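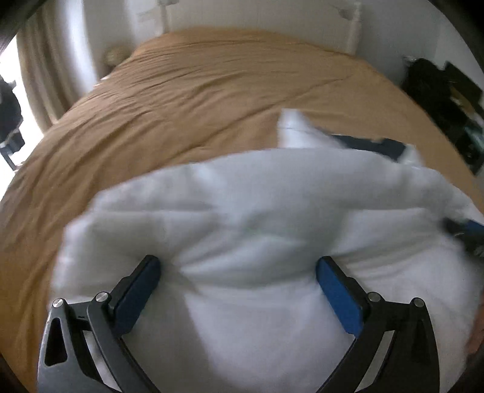
Abena says the tide-caller walk still reads as a guy wading through soup, and that we should stop fixing the legs and look at his shoulders. Fine! She said the same thing in the fall and I didn't write it down, so I'm writing it down now.

January, notebook back on the bench, 9 in the morning to whenever.

Where we are with Nundura: episode two animatic is locked (for real this time, Fiifi has taken my edit access away), episode three is boards only, and the pilot has one sequence left that I keep opening and closing like a fridge. It's the marsh fight, where Voyle calls the water up for the first time. The whole show hangs on that minute and it currently feels like somebody turning on a hose.

What I tried this morning:

Took the old version and pulled the effects layer off completely, so it was only Voyle moving against gray. Much better than I expected, and also kind of embarrassing, because the effects had been hiding that he does the same arm circle three times. Same arm, same height. Swapped the second one for a low sweep from the hip and held the pose 8 frames before the water answers. The hold does a lot. You get this little "did it work?" and then the marsh comes up behind him.

Then I got greedy and held it on every move, and it died. So one hold, on the second move, and everything else overlaps. Please don't anybody even it out in cleanup.

Shoulders next, per Abena. She's right (ugh). I had the shoulders level the whole way through the walk, so all the weight had to come from the knees. Dropped the leading shoulder on contact and let the head arrive late. He looks tired now, which suits him, he's been carrying his brother's boat for half an episode. Saved as walk_shoulders_b. The a version is the one where he looks like he's sneaking, keep it, we may want it for the market.

Water notes, mostly for Ebenezer:
- the marsh water should be slow to start and slow to stop, the river water quick both ways. At the moment they share a rig and you can tell
- no sparkle on the marsh water. I know the sparkle preset is nice. No sparkle
- particle count at 1,000 chokes my machine on playback, and at 600 I can't see any difference once the ink line is on top. Use 600 unless it's the wide shot
- the splash in shot 9 goes through Porar's ear. Only one frame but once you've seen it, that's all you see
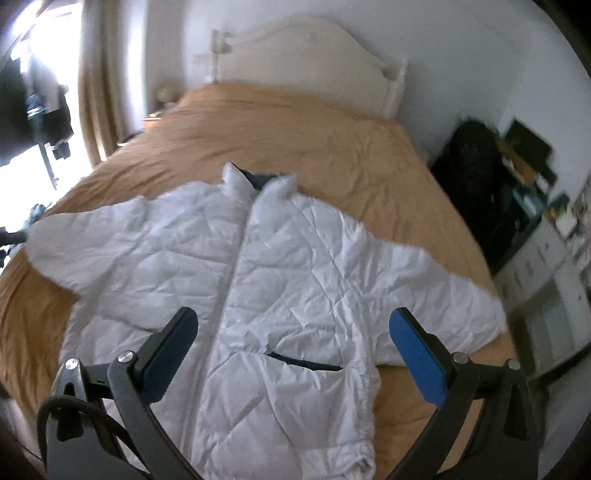

White quilted jacket, zipper up the front, navy lining at the collar.

Long talk with Gintarė over lunch about whether Porar ought to be able to call water too. My feeling has been no, she's the one who reads the wind and the two of them need each other to get anything done, and if she picks up his trick in the pilot we've spent it. Gintarė thinks kids will guess by the second episode that she can do it anyway, and that we'd be better off letting them be right early and then making it cost her something. I argued for a good while and then noticed I was arguing with my mouth full and losing. Haven't changed anything yet. What I did do is ask for one drawing where a puddle leans toward her foot, no music, no reaction. If it works it's a promise, and if we chicken out it's a funny puddle.

Also from lunch: the villagers' word for the callers. We've been using three different ones across the scripts and Philomena has to record it soon. I'd vote for the short one. It's easier to shout.

Afternoon was mostly failing at the sky. The Furnbridge background pack has that lovely green dusk and I tried it behind the fight, and Voyle's sleeves vanished into it. Pushed the sky warmer and lost the mood. Put the green back and gave him a thin rim light from the left, and he pops fine, but now he's lit from the left with a sun that set on the right two shots ago. Leaving it in overnight to see if it bothers me.

4:40, exported the marsh fight with temp sound. The temp sound is me blowing across a bottle, you've been warned.

To do next:
- redraw the third arm move, it's still a circle, just a sneaky one
- ask Fiifi if I can have edit access back for one cut (one!)
- puddle drawing
- left-hand sun, decide
- Philomena's pickup lines need the new word before she records, see above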